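Salma Sqalli has spent seven series of Ernia playing a coroner who never takes her coat off. "It was cold in the pilot," she says. "Then it was a character trait." 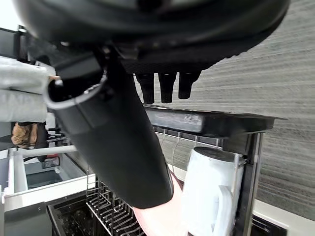
Back for the finale

The last episode brings back Driss, her drowned husband - a role Mounir El Khatib left 90 episodes ago. "He asked if he'd be a ghost or a twin," she says.
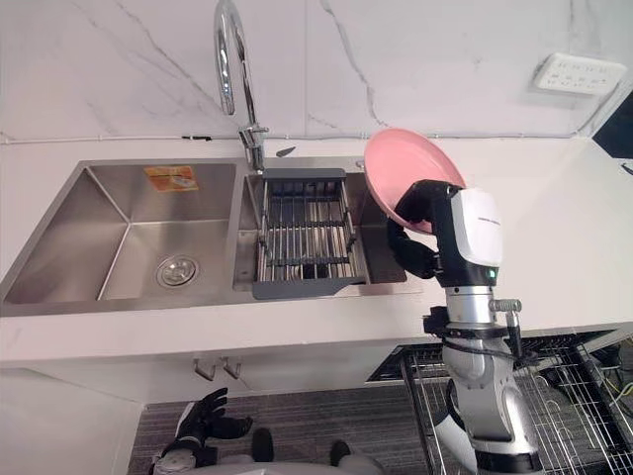

He's a twin. "Mounir wanted the ghost. Less to learn."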